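FOR IMMEDIATE RELEASE - April

Trindau Robotics Club Will Fold Your Laundry (Slowly) at Its Spring Open House

Contact: Wanda Krawczyk, club adviser, Trindau Community College

I've been told a press release is supposed to be written as if somebody else wrote it, but I'm the adviser, I run the mailing list, and I'm typing this in the lab while students argue over whose turn it is to do the next run. So you get me.

The Trindau Robotics Club is holding its spring open house this April in the Adamczyk Building, starting at 2 in the afternoon, and we'd love to see you there. It's free, kids are welcome, and there's parking behind the building if you come in from the river side. The big draw this year is our laundry project, which we call Cloltetti. (Roman Wróbel came up with the name at the end of a very long evening. We voted on it twice and it won both times.)

Cloltetti is a student project to teach a pair of robot arms to handle clothes. If you've ever watched a robot do something stiff, like stacking blocks, you might think a T-shirt would be easy. Oh, it is not! A block stays where you put it. A shirt sags and bunches and grabs onto the shirt next to it, and it never lands the same way two times in a row. Our students picked it for exactly that reason, and I tried to talk them into something simpler, and I'm glad they ignored me.
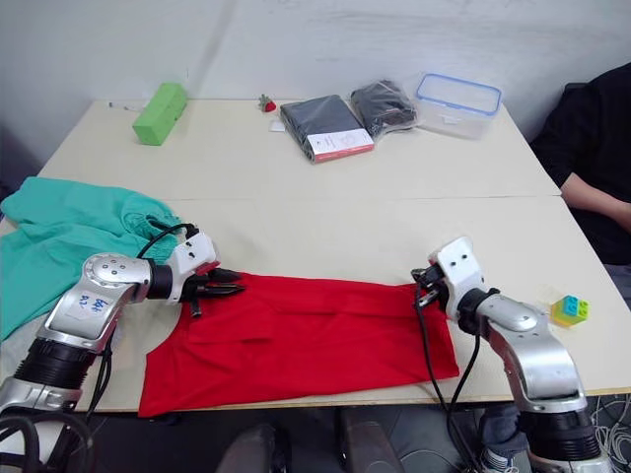
The way we work is pretty simple to explain. A student guides the arms through a job by hand from a pair of controllers, and the computer records every bit of it. Then we do it again, and again, with the clothes in a different spot or rumpled in a different way. The club has recorded 900 of these runs since the fall. Of those, 443 were good enough to train on. The rest got tossed for one reason or another, and Celina Piątek, who checks every single one, has become very strict about it. She rejected three of mine in one sitting.

Celina also wrote the scoring sheet we use to decide what counts as a good fold, and she'll have copies at the open house so visitors can judge for themselves. It started out as half a page. It now covers sleeves, corners, edges and a category just called "Would you put this in a drawer?" I think that last one is the most useful question on the sheet.

We don't clear everything else off the table when we record, by the way. A home is full of stuff, and we want the arms to learn to leave other things alone while they get on with the clothes. Lộc Khúc, our club president, put it this way when we were planning the year: "My desk at home has never been empty. If it only works on an empty table, I can't use it." He's a second-year student in the machining program and he'd never touched a robot before he joined.

Small items got added to the project over the winter, and they turned out harder than the big ones. With a shirt you can grab a corner and have plenty of cloth left over for the other hand. With a sock there's hardly any room for two grippers to work without bumping into each other.
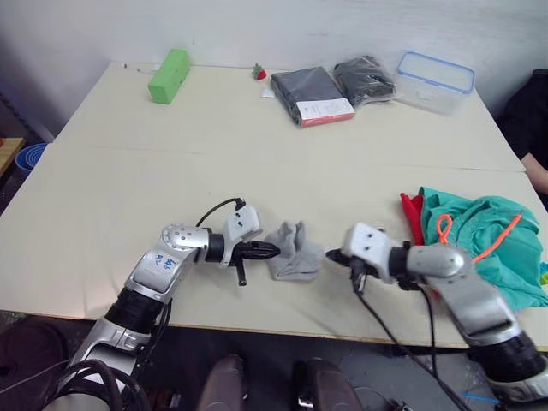 Kristýna Lukáč has been in charge of that part of the work, and she's rewritten the approach motion more times than she'd like me to print. Her version brings the two sides in slower for the last little stretch - you'll be able to tell when it kicks in. She says she's happy with it for now. She also said that in February, so come see it while it's in a happy phase.

After the open house, the club heads to the Prelton Student Robotics Meet, where teams get 60 minutes at the table to work through a basket of clothes they haven't seen before. Last year we went with a different project and came home with a very nice participation certificate, which is on the lab fridge. This year I think we've got a real shot at placing, and I'm saying so in writing, so the students can hold it over me if I'm wrong.

What to expect at the open house: live demos through the afternoon, a turn at the controllers for anyone tall enough to reach them, and students on hand to answer questions (they love questions, ask them about gripper fingertips if you have some time to spare). You're also invited to bring a clean piece of clothing from home for the arms to try. Please, nothing with sequins, and nothing you'd be heartbroken to see dropped on the floor.

We're also looking for new members for the fall. You don't need any programming background, and you don't have to be in an engineering program. Roman is studying hospitality and he runs our whole demo schedule.

Reporters who'd like to come by before the event can write to me through the college's main office. Mornings are quieter, evenings are when most of the work gets done.

About the club: The Trindau Robotics Club is a student group at Trindau Community College, open to all enrolled students, day or evening.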